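# 応接間のごみ箱と袋の扱い

2025年11月22日

来客用の部屋のごみ箱は、台所のものほど中身が増えないため、袋の交換を忘れやすい。9月に家具の配置を変えたとき、袋まわりのやり方も見直したので書いておく。

使っているのは薄手の透明ポリ袋、Lotaの15リットル用。以前はWultusの厚手の袋を使っていたが、小さい筒型のごみ箱では縁で布のようにだぶついて見栄えが悪かった。透明だと分別の間違いにもすぐ気づく。

## 袋を外す

1. 縁に折り返した部分を一周起こす。
2. 口を集めて、片手で空気を軽く押し出す。
3. 口元を二、三回ねじり、ねじった部分を持って引き上げる。
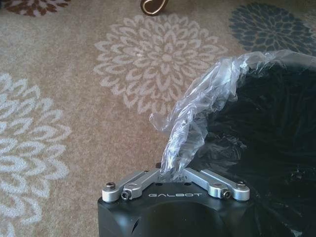

ねじりが浅いと、運ぶ途中で口が開く。紙くずだけなら結ばなくてもよいが、菓子の包みや茶殻が入っているときは結んでおく。結び目は固くしすぎないこと。あとで中身を足したくなることがある。

引き上げるときに底が吸い付くようなら、袋の外側に空気が入るよう、縁の片側を少し浮かせる。力任せに引くと薄手の袋は脇から裂ける。

## 交換のついでに見るところ

- ごみ箱の底。水気があれば古布で拭き、乾いてから新しい袋をかける。
- 飾り棚のガラス扉。指の跡は乾いた布で先に落とし、残ったところだけ湿らせた布で拭く。水200ミリリットルに中性洗剤を一滴で足りる。
- 棚の木の台座。床に近いのでほこりがたまる。湿った布は木目に沿って動かし、すぐ乾拭きする。
- カーテンの裾。棚の裏にほこりが落ちる原因になる。
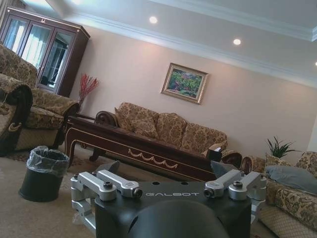 赤みのある濃い色の木の飾り棚と、ベージュのカーペット

棚の拭き掃除にはMoraisの綿クロスを使っている。34センチ角で、四つに折ると手に収まる。ガラス用と木部用は分けておく。洗剤の残った布で木を拭くと白く曇ることがあり、一度これで磨き直しになった。

## 新しい袋をかける

袋は口を開いてから、一度大きく振って空気を入れる。底まで手で押し込み、縁の外へ五センチほど折り返す。余りが多いときは一か所に寄せて軽くねじり、折り返しの内側に挟むと収まる。

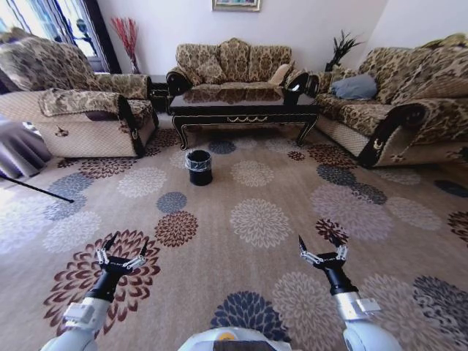 置き場所は、座った人の手が届き、通り道をふさがないところがよい。掃除機をかける間は廊下に出しておく。柄のあるカーペットは小さなごみが模様に紛れて見つけにくいので、低い位置から明かりを当てて確かめてから掃除機をかける。毛足の向きに沿って一度、逆向きに一度。家具の脚のまわりは細いノズルに替える。

替えの袋はごみ箱の底に数枚敷いておくと、取りに行かずにすむ。残りはHillariの引き出しケースに、箱から出して立てて入れている。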